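Counting Dead Cards in Gin Rummy

Most gin players track what the opponent picks up. Fewer track what has gone into the discard pile, and that pile is where the useful numbers are. I kept a log of 200 hands last winter to see how much it mattered in my own game.

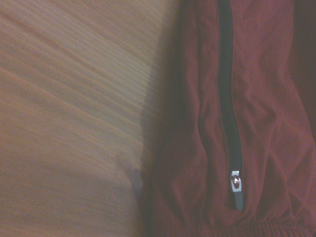 Posted by Pei-shan Huang
Mon 28 June | Filed under: Card Games, Gin

The log was simple. For each hand I wrote down the knock count, who knocked, and whether I was holding a two-way draw at the time. I started in December, playing on Lovier against whoever was in the lobby, and finished with face-to-face games at the Girnovby card night.

Take a common holding: 7 and 8 of clubs, plus another 8. The run fills with the 6 or the 9 of clubs. The pair fills with either of the two remaining 8s. That makes four live cards at the start. If one 8 and the 9 of clubs are already in the pile, two are left — half the draw, and the hand looks exactly the same as it did before. I was keeping these far too long.

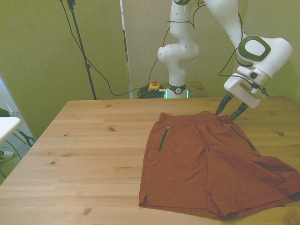

Deadwood has to be read against the turn number. Holding 17 points on the second draw is fine. Holding 17 on the seventh draw is usually a loss, and in my log it was a loss more often than anything else I wrote down. My rule now is to drop the highest unmatched card by the fourth draw unless it has at least three live outs. For practice I deal hands face up and lay them out flat with space around them, so that every card can be seen without moving another. Fanned cards hide gaps in runs. I missed several that way.

The other habit worth fixing is the early knock. With 8 points and few cards drawn, I knock. Late in the hand I wait a turn if my discard is safe, and knock if it isn't. Undercuts cost me roughly as much as missed gins did, so I don't see a case for always waiting.

Next I want to run the same log for Oklahoma rules, where the upcard sets the knock limit. The score sheet needs one more column for that.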